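Notebook, February
Handle grasping, start-state classifier and reset check

Picking up from the last entry. The policy trained on the Zurix arm data still does well when the handle points to the right and badly when it points toward the back. I spent the morning on why, and the afternoon on the thing I should have fixed first, the reset check.

Numbers first so they are easy to find later. The training set is now 669 demonstrations after throwing out the ones with dropped joint readings. The eval set is 149 start states, each one a saved still from the fixed camera plus the arm's home pose. Every policy gets run from all 149. I want that set frozen from now on. If anyone adds start states, please make a second folder and leave this one alone, or the old results stop meaning anything.

What I tried in the morning:

Retrained with the wrist view dropped out half the time. The idea was that the policy leans on the wrist camera too early, before the handle is in view from there, and commits to an approach from whatever it sees. With dropout it waits longer before it closes in. Handle-right got slightly worse, handle-back got better. I don't trust the size of either change yet.

Retrained with the same data but with color jitter turned down. Remley (the shared training config, for anyone reading this new) has hue jitter set high from when we were working on the colored blocks. For a handle that stands out from the body mostly by how dark it is, I expected brightness jitter to matter more than hue. Turning hue down did nothing I could measure. Brightness I left for another run.

Looked at failures by hand. In most of the handle-back failures the arm goes to where the handle would be if it were on the right, closes on air next to the body, then opens and repeats. It looks like memorized behavior to me. The handle-right starts are overrepresented in the 669 and I think the policy has learned a default side. The fix is probably more demos with the handle elsewhere, or sampling the ones we have more evenly. Sampling is cheap, so that goes first.

Afternoon, the reset check.

Background, mostly so I remember the reasoning. Between episodes a person puts the object back and presses the pedal. The logger saves one still and the episode starts. We never checked that the still matched what the start-state label said. I pulled old stills and found labels that were plainly wrong, with the handle on the left in the picture and "right" in the file. Some of those were in training. So part of the handle-back problem could be our own labels and I can't say yet how much.

The new check does three things on the still before it lets the episode run:

1. Finds the object and confirms it is inside the tray area.
2. Classifies handle side as right, left, front or back.
3. Confirms the arm is out of view.

If any of them fails it beeps and waits. The person resets and presses again. The classifier is a small head on top of the frozen image encoder, trained on 400 stills I labeled myself. I labeled them twice, a day apart, and threw out the ones where I disagreed with myself. Those were nearly all handle-front with a slight turn, where it comes down to opinion. I set the boundary by the shadow at first and then stopped, as the lights get moved.

Step 3 was the annoying one. The first version compared the still with a stored background and flagged anything that changed. It flagged the curtain. The folds hang differently every time someone walks past behind it. I masked the curtain strip and it then flagged the counter, where the shine moves with the overhead light. Threw the whole approach out and used the joint angles to decide whether the arm is parked. Much simpler and I should have started there. The still is only used for steps 1 and 2 now.

Lauritsen bench, smiley mug, start label "right": 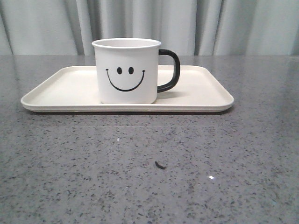 Risinex bench notes

The check passes it: object on the tray, handle right. The first object finder, the one that looked for anything dark against the counter, also put a box on the small dark curved bit lying on the counter in front of the tray. I have no idea what that is. It is a good deal bigger than the stone's speckles, so a minimum size set to ignore the speckles doesn't get rid of it. Limiting the search to the tray does. I'm keeping this still as a test case for that reason.

The face is worth a comment too. With the eyes and smile toward the camera the handle is on the right, so on this mug the face gives away the handle side. A classifier could learn the smile and never look at the handle. I covered the face with a white patch in the test stills and reran. Handle right and left held up. Handle back got shakier, which makes sense if the handle is hidden behind the body and there is little else to go on. For plain mugs "back" may need a wrist view, or we drop the label and call it "not visible."

To do:

Run the check over all 669 training stills and list the label mismatches. Fix labels by hand, no automatic relabeling.
Same for the 149. If any are wrong, correct the label file and note it here, but keep the stills.
Rerun the baseline with fixed labels before touching sampling, one change at a time.
Brightness jitter run after that.
Wipe the counter before each session and add it to the bench sheet.
Ask whether the pedal beep can be louder. I missed it twice with the fan on.

Checkpoints from this morning are on the Zurix machine under the dropout folder. The one without a suffix is the bad one, don't use it.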